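Frequently Asked Questions: the Fidel sorting study
Last updated 2023-11-01

What is Fidel?
Fidel is our method for teaching two robot arms to share one task. It learns from demonstrations, where a person guides both arms from start to end. The work was started at Prutorari by Nazma Khan and Carolina Pacheco.

Why did you choose toy fish?
They are small, slippery to hold and they have irregular shapes. A policy which was trained only on cubes had much trouble with them. We also wanted tools in the task, so the arms must handle a jug or a net as well as the fish.

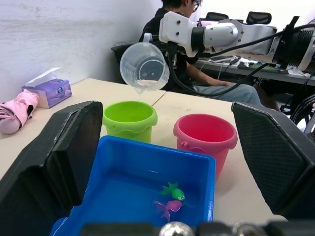

How many demonstrations did you use?
We recorded 906 demonstrations and removed 253 of them before training. Most of the removed ones had a long pause, or the two arms did not start together. The rest came from 14 operators.

Do the two arms have fixed roles?
No. In the first version they had, and it was a mistake, as one arm was waiting most of the time. Now a single policy gives commands to both arms at each step. The operators were free to choose which arm takes the tool, so the data contains both habits.

Which cameras does the policy need?
It takes one view from above the table and one view from each wrist. When we took away the wrist views, the grasps near the tray wall became clearly worse. Without the top view, the arms lost the buckets.

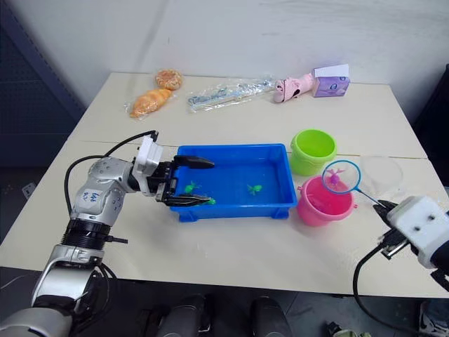 One arm at the blue tray, the other holding the net over the pink bucket.

Does it work with clear objects?
Partly. Clear plastic is still our weakest point, and we do not claim that it is solved.

How long does training take?
Eight hours on our machine at Prondbridge. Changing the order of the steps in the task does not need a new training, but adding a new tool does.

Can I get the data?
We plan to release it in March, together with the Lumanlan evaluation scripts. Please write to Carolina Pacheco if you need a small part of it before.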